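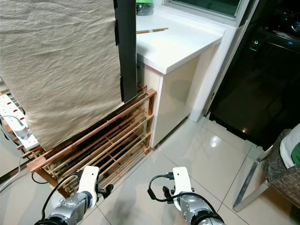

Can a robot do my laundry corner yet, or should I stop asking?

Posted by Danica Tichý, Jan 23, 2024
Filed under: Home automation, Chores

I have reached the age where I read about household robots the way my mother read about cruises. I'm not going to book one, but I like to know what the cabins look like.

So, a serious question from a person with an unserious utility room. Is there anything on the market, or nearly on it, that could take over a normal domestic corner? I don't mean a demo kitchen with one apple in it. I mean a shoe rack with a sheet hanging down over the top of it, a power strip propped against the wall next to that, a cabinet people put things on because it's flat, and a chair with a cloth on it that has been "about to be washed" for longer than I'd like to admit in public.

What I'd want done, in order of how much I'd pay:

Get the sheet off, fold it, put it away. It's a big one, double bed size.
Shoes in pairs on the rack, the right way round.
Cloth from the chair into the wash.
Wipe the top of the cabinet, including under whatever is on it.
Mop. The floor is shiny cream tile and shows everything.

I already own a robot vacuum, a Flendine, two years old. It does the middle of the room very nicely. It treats the chair legs as a personal insult and has never once gone near the shoe rack without coming back changed. My brother-in-law says I should wait for "the humanoids." He has been saying that since the last thing he told me to wait for, which was 3D television.

My budget is whatever a good washing machine costs, maybe a bit more if it will do the folding. I work full time, I have two teenagers, and I would like somebody who knows the subject to tell me whether to save up or give up.

Lukian Symonenko
Member, 2,035 posts

Give up for now, but keep the savings account open.

I spent six years on pick-and-place lines before I moved to maintenance, so my view is from the shop floor, where the robots have it easy. On a line everything arrives at the same spot, facing the same way, under lights someone chose on purpose. We still had a guy standing there with a stick to poke the parts that came through sideways. He was very good, and they never managed to automate him.

Going down your list:

The sheet is the worst thing on it. A box is the same box wherever you grab it. A sheet is a different shape every time you touch it, and a robot has to find a corner before it can do anything clever. When it's hanging over something, half the corners are out of sight and the hem may be snagged on what's below. Two-armed research robots can fold a towel that's been laid out for them. Some can now manage a T-shirt from a heap. A double bed sheet is wider than the reach of most of the arms I've worked with, so even after it finds two corners it can't pull them apart. You do it by walking backward, or by holding the thing under your chin. I have yet to see a robot with a chin.

The shoes are closer than you'd think. Picking a shoe off a floor is fine. Matching pairs by camera is fine, unless they're all black school shoes. Putting them on a rack made of slats and thin rods is where it gets silly, because the heel drops between the rods or the toe catches underneath, and the robot has to notice that and try again. Slow, but I'd believe it from a good lab. I wouldn't believe it from anything you can order.

The cloth from the chair is your best bet. Grab a soft lump, carry it, drop it in a hole. It doesn't matter how you hold it. You do need the washer door open, so budget one teenager for that.

Wiping the top: it can wipe. The "under whatever is on it" is a second job. It has to decide what's junk, what gets lifted and what goes back, and a thin stick lying on a white counter might be trash or might be the only thing that props your window open. You know which. It doesn't.

Mopping you can buy today, and I'd spend the money there. Be warned that glossy tile bothers some machines. The reflections of your ceiling lights can look like objects, or like holes. Mine used to park at the edge of a bright patch and think about its life. Close the blinds or run it at night with the lights off, if it's the type that doesn't need them.

One practical thing whatever you buy: get that power strip off the floor and mount it on the wall. A loose cable is the number one thing that eats a floor robot, or the other way around. Costs you a couple of screws.

skornus_fan
New member

You should look at the Skornus, my cousin has seen it at a trade fair and it did laundry no problem. Total game changer. I think they ship in February.

Danica Tichý

When you say it did laundry, did it do laundry, or did it stand near laundry?

skornus_fan

He said it put a towel in a basket.

Lukian Symonenko

How long did the towel take?

skornus_fan

I'll ask him

Marge in Accounts
Regular

Different angle. I manage a small linen service (tablecloths, mostly) and we looked hard at automation last year. There are machines that fold flat linen and they are wonderful. They are also as long as a bus, and you have to feed the corners in by hand. That's the part everyone skips. The folding has been solved for ages. A person stands at the front all shift long, finding corners and clipping them on.

We got a quote from Sandhu for an arm that would do the corner-finding. In their own test on our own tablecloths it got 25 out of 37, and the other twelve went in crooked, or got dropped, or in one case tied. I don't know how you tie a tablecloth with two fingers but I'd have paid to see it again. My slowest employee would do the whole pile while drinking coffee.

For your room I'd get rid of the sheet problem altogether. Buy fitted ones, ball them up, shut the closet door. You'll never fold another.

Danica Tichý

Marking Lukian's as the accepted answer, with an honorable mention for balling them up, which my kids inform me they invented. The power strip goes on the wall this weekend. Does it matter how high, if the washer plug has to reach?

Lukian Symonenko

Put the washer straight into its own wall outlet and leave the strip for small stuff. Then mount the strip at whatever height lets the cables hang without touching the tile. Knee height does it for me.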